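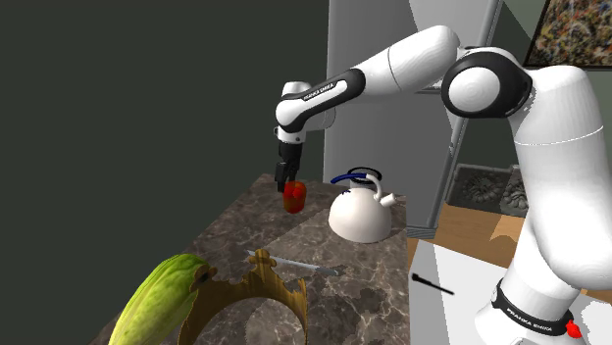
Figure 1. The simulated cell with the Franka Emika arm beside the marbled counter.

Barkholm, November

3.2 Setting up the cell

The cell was built in simulation before any work with the real arm at Srisuk. The base of the robot stands on a white rectangular surface next to the counter, and its position is kept fixed in all the trials. The objects on the counter, among them a white kettle, a knife and a red vegetable, are loaded from one list. When an object is changed, only its entry in this list must be edited.

We checked the cell in two steps. In the first step the gripper was brought down slowly over each object, and the distance between the fingers and the counter was compared with the value in the model. The error was at most 3 mm. In the second step the joints were driven through 18 stored poses, and the contacts reported by the physics engine were written to a file.
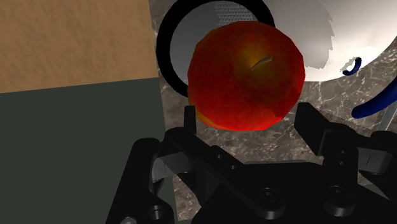
Vornville, November

3.3 Alignment of the gripper view

The second view looks along the gripper towards its open fingers. An apple is a useful target for the alignment, for it is round and its stem gives a clear point near the top. The shape used by us has visible straight segments on its outline, and we did not refine it, as a finer mesh made each run slower.

After every change of the gripper model we repeated the alignment with the fingers open. The offset of the view was corrected first and the rotation afterwards. In the earlier version, called Stastwood, both were corrected together, and 23 of 200 runs had to be discarded. The links and the palm must remain in the view, so that an error in the mounting can be noticed before the fingers are closed.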